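分类：课程资料 > 协作机器人应用 > 第六讲讲义

第六讲　桌面机械臂工位的使用规范

本讲内容：工位布置、线缆管理、上电与限速、人员站位、物品摆放、急停后的恢复、记录要求。
课前请读完第五讲关于坐标系和工具中心点的部分，本讲不再重复。

一、规范从哪里来

工业场合使用机械臂，基本的依据是ISO 10218系列，协作应用另有ISO/TS 15066，风险评估的一般方法见ISO 12100。国内有相应的转化标准，选修过“机械安全”的同学应当见过。这些文件主要面向制造商和集成商，篇幅长，很多条款与桌面实验没有直接关系。但其中几条基本思路在任何规模的工位上都适用：先识别危险，再设法从设计上消除，消除不了的用防护和限速降低，最后才依靠警示和培训。

顺序不能颠倒。常见的错误是在工位上贴一张“小心机械臂”，然后认为风险已经处理完。警示标签排在最后，因为它完全依赖人的注意力，而做实验的人注意力通常在屏幕上。

本课程使用的《工位守则》由Despina Pop起草，Milagros Cusi在上一轮课程之后作了修订，主要增加了线缆和恢复流程两部分。守则是本实验室的内部文件，不能代替标准，也不能拿到别的实验室直接套用。去Flilthorpe校区做联合实验的同学，要按那边的规定重新签字。

二、使用前的风险评估

每组在第一次上电之前填写评估表。表格分四栏：危险、可能受影响的人、现有措施、还需要做什么。填写时按任务阶段来想，不要按零件来想。一个抓取任务至少包括以下阶段：

1. 摆放物品
2. 机械臂回到起始位姿
3. 接近
4. 夹取
5. 搬运
6. 放置和松开
7. 复位，人员重新摆放

多数问题出在第1步和第7步，也就是人的手在桌面上的时候。往年评估表里这两步常常只写“无”，这样的表会退回重写。

需要逐项考虑的危险有：夹伤（夹爪两指之间，以及相邻连杆之间）、碰撞（手臂与人的头部、手部）、挤压（手臂与桌面或固定物之间）、物品飞出、线缆缠绕或被拉脱、失电后手臂下落。最后一项尤其容易漏掉。部分小型机械臂的关节没有抱闸，断电以后会在重力作用下垂落，急停按下去的一瞬间，手臂下方如果有手，急停本身就成了危险。填表之前先查手册，确认自己这台设备断电后的行为，把结论写进表里。

完成的表交到Sirkex系统，编号由系统生成，格式类似R-2741。编号要抄在实验记录本首页。没有编号，助教不会解锁控制器。

三、工位布置

（一）固定

底座必须用螺栓固定在台面或专用底板上。G形夹只允许在演示时临时使用，并且要限制在低速。每次课前用手轻推底座检查是否松动，推的是底座，不是手臂。

（二）工作空间

用胶带在台面或地面标出手臂的最大可达范围，要把夹爪和所夹物品的长度算进去。换了夹爪或者加装了相机，就要重新标。标线之内，上电状态下不放水杯、手机、记录本和个人物品。

显示器和键盘放在标线之外。操作者坐着的时候，头部也应当在标线之外。有些组为了看清夹爪的细节会把脸凑近，这种情况应当改用相机画面。

（三）急停

急停按钮放在操作者不需要起身、不需要越过工作空间就能按到的位置。两人一组时，操作键盘的人不管急停，由另一人负责，手离按钮不超过一掌。只来了一个人的组，当天只做仿真。

急停按钮每次课前试一次。试的方法是在低速运动中按下，确认手臂停止，再按第七节的流程恢复。静止时按一下、看见指示灯变红，不算试过。

四、上电与限速

上电顺序：检查固定、检查线缆、清空标线内的杂物、人员退出、合上电源、等待自检、确认急停有效、解锁。下电顺序：手臂回到停放位姿、锁定、断电、等指示灯熄灭、收拾物品。

调试阶段，末端速度上限设为最大值的10%。程序在这个速度下完整跑通三次，中间没有人为干预，可以申请提高。申请写在记录本上，由助教签字。提高以后只要改动了轨迹、夹爪、负载或者物品位置的取值范围，都要回到10%重新跑。

控制器中的力矩限制和碰撞检测阈值不允许学生修改。如果碰撞检测频繁误触发，先检查负载参数是否填写正确，尤其是末端附件的质量和质心。加装相机之后忘记更新负载，是误触发最常见的原因。参数确认无误仍然触发，找助教处理。

五、人员

上电以后，标线内只允许有一类活动：机械臂运动，或者人员操作。两者不同时进行。需要伸手进去时，按下列步骤：

操作者说“停”，并在软件中暂停；
负责急停的人确认手臂静止，说“可以”；
伸手摆放物品；
手撤出后，由伸手的人自己说“清”；
操作者恢复运行。

“清”只能由伸手的人说，旁边的人看见手出来了也不能代说。每一句都要说出声，点头和手势不算。

长头发扎起来，袖口收紧，取下手链、挂绳和工作证。手套一般不戴，夹爪容易勾住织物。需要拿取锋利或发热物品的实验另行说明，本学期没有安排。

参观者站在二道线以外。由参观者触发的动作，例如让来访的人按“开始”，需要事先写入评估表。

六、线缆与物品

（一）线缆

1. 末端附件的线缆沿手臂走，在每个关节处留出余量。余量的大小以该关节转到两端极限时线缆不受力为准。

2. 固定点设在连杆上，不设在关节的转动部分。固定用魔术贴扎带，不用尼龙扎带，尼龙扎带勒紧后会损伤外皮，拆的时候又要动剪刀。

3. 余量不等于越长越好。过长的线圈会垂到台面，扫倒物品，或者挂在物品和固定件上。

4. 布好线后，断开使能，用手带着手臂走一遍任务轨迹，同时看线。随后在低速下再走一遍。

5. 接头处必须有应力释放。相机在运行中掉线，多数是接头受拉造成的，不要先去怀疑驱动程序。

（二）物品

桌面任务所用的物品应当轻、不易碎、没有锐边。厨房类任务一律用玩具或模型代替，不用真刀，不用玻璃和陶瓷器皿，不放食物和水。物品清单写进评估表，临时增加的物品要补写。

较大、较高的物品作为障碍物处理，不作为被操作的物品处理。它们的位置要量出来，在规划软件中建立碰撞体，碰撞体每边比实物大一圈。物品挪动以后，软件里的碰撞体也要跟着改。
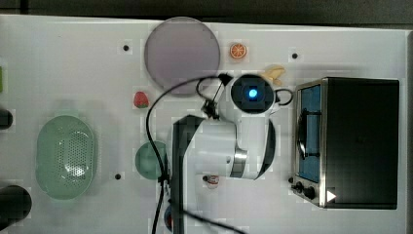 布置桌面时，应当先定下固定障碍物和线缆的走向，再放小件，最后才考虑相机视野是否好看。小件的位置要避开线缆可能扫过的区域。以厨房玩具任务为例，右侧的烤箱按障碍物建模，手臂左边那根长黑线从夹爪附近的支架一直弯到下方，它与绿色小圆盘和沥水篮之间的关系就需要在评估表里单独写一行。俯视角度下线缆盖在物品上方，不能据此判断两者是否接触，要蹲下来从侧面看间隙。香蕉、橙子片这一类小件可以在两次运行之间随机摆放，但随机的范围要事先画定，不能由摆放的人随手决定，否则限速放开以后，之前跑通的三次就没有意义。

台面上的安装孔如果不用，检查孔口有没有毛刺，孔内有没有残留的螺钉。凸出台面的螺钉头会刮到低位运动的夹爪。不要把小件正好摆在孔上，放置高度会有偏差。

七、急停和碰撞之后的恢复

急停之后不要立即旋开按钮。按以下流程：

1. 所有人退到标线之外，看清手臂当前的位姿和夹爪中有没有物品。

2. 由负责急停的人说明按下的原因。原因不明，叫助教。

3. 判断手臂是否压着物品、线缆或固定件。如果压着，恢复使能时手臂可能先有一个小的动作，应当由助教用手动模式移开。

4. 取出夹爪中的物品。取物时一只手托住物品，不要从夹爪两指之间穿过。

5. 旋开急停，清除报警，低速回到起始位姿。回位的路径要先在软件里预览。从急停位置直接走关节空间回零，很容易再撞一次。

6. 填写记录。

如果有人被碰到，不论轻重，当天该工位停用，并通知任课教师。轻微的碰撞也要写。去年工位用的是Henriques的旧底板，有两个组先后在同一个位置擦到手背，第一组没有写，第二组写了以后才发现标线画窄了。

八、记录要求

实验记录本每次课一页起，内容包括：评估表编号，当天的参与人和分工，急停测试结果，速度上限，所用物品，程序版本，异常情况。没有异常也要写“无异常”，不能空着。

程序版本写提交号。“最新版”“改好的那版”不接受。运行日志上传到Pidgate，保留到课程结束后一个学期。日志和视频中如果拍到人脸，上传前要处理，或者取得本人同意。

上一轮课程一共收到233条异常记录，其中与线缆有关的占了将近一半，其次是物品位置与碰撞体不一致。本学期的抽查会重点看这两项。

九、常被问到的几点

协作型机械臂是不是可以不画标线？
不可以。ISO/TS 15066讨论的是整个应用，包括夹爪和所夹的物品。手臂本体具备力限制功能，不说明加上夹爪之后的工位就是安全的。

只跑回放，不跑学习出来的策略，能不能直接用高速？
不能。回放的轨迹虽然是固定的，桌面上的物品却不一定还在录制时的位置。

遥操作时，操作者能不能站在标线以内？
不能。遥操作也属于上电运动，按同样的规定执行。主手一侧的座位在布置工位时就应当留在线外。

能不能在程序运行时扶正一个倒下的小件？
先停，按第五节的口令执行。如果一次实验中需要反复扶正，说明摆放方式或底托有问题，应当改摆放。

十、作业

1. 为本组的抓取任务填写一份完整的评估表，任务阶段按第二节划分，每个阶段至少写出一项危险和对应的措施。

2. 画出工位俯视图，标明底座、标线、急停、操作者座位、障碍物和线缆走向。手绘即可，尺寸要注明单位。

3. 阅读所用机械臂手册中关于停止类别的说明，写出按下急停后各关节的行为，以及断电后手臂是否会下落。注明手册的章节号。

4. 本组工位在换装另一种夹爪以后，哪些检查项需要重做？逐条列出。

作业交到Sirkex，截止时间为下次上课前一天晚上11点。第3题两人分别完成，其余以组为单位提交。评估表未通过的组，下次课先在仿真机房修改，通过后再领控制器钥匙。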